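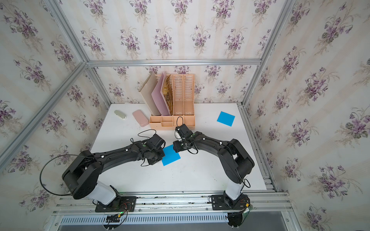 Roel Vandenberghe

Bustov opens two-arm teaching cell to outside customers

Bustov said Thursday that its two-arm teaching cell, known as Rillis, is now open to outside customers. Companies can book the cell and have a desk task taught to the arms by an operator working by remote control.

Rillis has two black arms mounted on one aluminum rail at the front of a white table. The operator moves a pair of hand-held leader arms, and the arms in the cell follow. Joint positions and gripper commands are recorded along with video, and the customer receives the full set of recordings at the end of the booking.

The first tasks on offer use ordinary office items. The current setup has a peach plastic desk organizer against the back wall, boards standing in its left slots, and square sheets of blue paper on the table. Later setups will include packing and sorting work.

"Paper is hard to teach," said Tarek Awwad, who runs the operator team at Bustov. "It slides, it bends, and you have to decide which arm holds and which arm moves. A person with the controls in their hands works that out in a few tries. Writing it down as code takes us a lot longer."

The walls of the cell are covered in patterned paper, in this case purple violets on cream. Wall coverings can be changed between bookings, and customers may send their own.

Van Rooij, a supplier of office goods, has booked the cell for July. Its staff will take turns at the controls after 2 days of training with the Bustov team. Heka supplies the software used to replay and trim the recordings.

Bookings run in blocks of 8 hours. Customers may bring their own operators or use Bustov's. Requests for July and later can be made through the Bustov sales office.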